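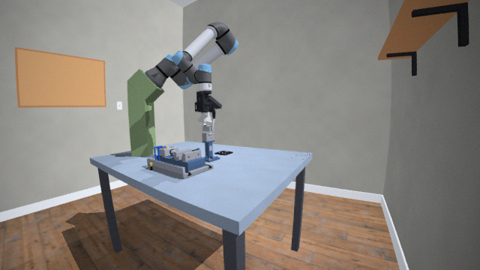

My dishwasher still needs me. I've been grumbling about that since March, when I told a mate that robots would be folding my washing before I'd paid off the car (2893 dollars to go, if you're wondering). So I've been reading up on where things are at, and the answer is a bit of a mixed bag!

Shop-floor stuff first, as that's where I'd put my money. Give an arm a bench, a vise and a part that lives in the same spot, and you're asking it something fairly reasonable. The gripper comes straight down, the part sits on its little stand, and there's no dog underfoot.

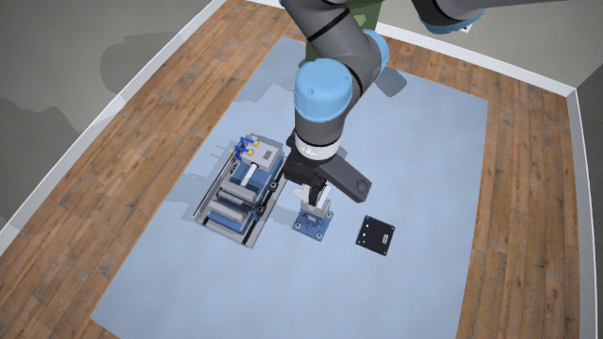

The fiddly bit is fit. Getting a part lined up over a stand or between two jaws is a matter of millimetres, and simulation lets you muck that up as often as you like without bending anything. I'd be there all arvo, personally.

Now, my kitchen in Wostley. There are 16 mugs in the cupboard and no two have the same handle – and then there's the fitted sheet, which beats me and I've got thumbs.
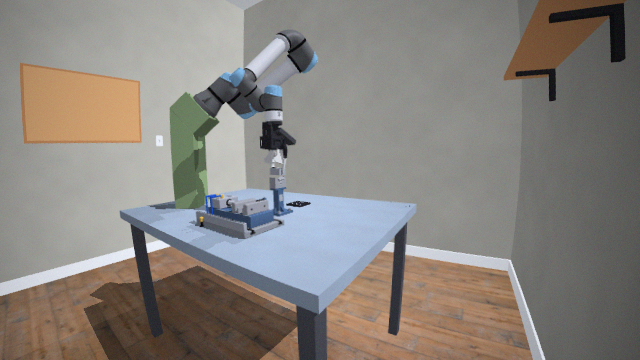 So my guess is that loading a vise comes good well before unloading a dishwasher does. Flat table, bolted-down arm, one job over and over... I'd trust that. Laundry I'd give another 25 years, and I'm still on the hook for the bins tonight.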